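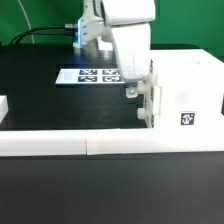
Hi! I'm Ustyna, and my job is looking after a robot arm at a workshop called Dodora. I get asked what robots eat for breakfast. Mine gets electricity and a checkup!

First I walk over at 7 in the morning with my coffee (the coffee stays far away from the table) and look at the cables. A robot's cables are a bit like your veins and nerves – some bring power, some carry messages. If one is pinched or loose, the arm can stop halfway through a job, so I follow each one with my eyes and give the plugs a gentle wiggle. The power is off for that part, always.

Next come the black-and-white squares. They look like tiny crossword puzzles, but they're really signposts! A camera spots a square and the computer works out where things are. If a square gets dusty or bumped, the robot might reach for the wrong place, like you trying to find your slippers in the dark. I wipe them with a soft cloth and check that they're lying flat.

Then it's screw time. Arms shake a little when they move, and shaking loosens screws. Every 60 hours of work I test them with a small screwdriver. My friend Lukian once skipped his turn and we spent all afternoon hunting for a rattle.

Last of all I switch the arm on and let it move very slowly, 4 times, while I stand back and listen. A happy robot hums. If I hear a click or a squeak, I press stop and start looking again.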